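Riihimäki games club opens its doors for a winter of tabletop evenings

The Claketti games club is back for another season, and this time there is a proper room to go with it! After two winters of squeezing into the back of a café, the club has moved into the old reading room on the ground floor of the Skultel building in Riihimäki, with high windows, decent lamps and (at last) enough shelf space for the whole collection.

And what a collection it has become. The library now runs to 383 titles, from well-thumbed family favourites to big, sprawling strategy games that need a whole evening and a fair bit of patience. Many came from members clearing out their cupboards, and a large box of older dominoes and card games arrived from a retired teacher who had kept every set in beautiful order.

"I still get a little thrill every time someone opens a box they haven't seen since they were eight," says Beril Güler, who runs the Tuesday-style beginners' table, as regulars call it whatever evening it falls on. "They start off saying they've forgotten the rules, and ten minutes later they're explaining them to everybody else."

The opening night drew 42 players, the club's best turnout so far. The long table by the windows was given over to tile games and stayed full until closing, while a noisy group near the door worked through three rounds of Haltomon, the trading game that seems to have taken over the town this autumn. Two brothers who came in only to ask about the toilets stayed for the rest of the evening and went home with a borrowed copy under one arm.
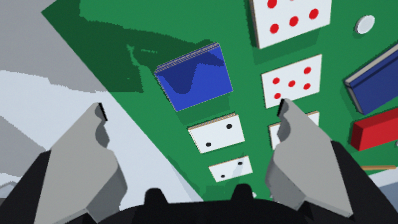 Beginners' table and December tournament

Newcomers are very welcome and don't need to bring anything. The beginners' table starts at 5.30 pm, an hour before the main session, and there is always someone on hand to teach a game from scratch. Children can come along with an adult, and the shorter games are kept on the lower shelves where small hands can get at them.

The big date of the season is the December tournament, a friendly knockout with four games and plenty of breaks for coffee and buns. Kagiso Visser, last year's winner, is already practising and cheerfully admits that his domino play needs work. "I lost to a nine-year-old in the first week," he says. "She was brilliant. I asked her for a rematch and she said she'd think about it."

Entry is free for members and three euros for everyone else, with the money going towards replacement pieces and a second set of lamps. Names can be put down on the sheet by the door, and pairs are fine too, as there will be a separate table for people who'd like to play as a team.

Games can also be borrowed for up to two weeks. Please check that all the pieces are in the box before bringing it back!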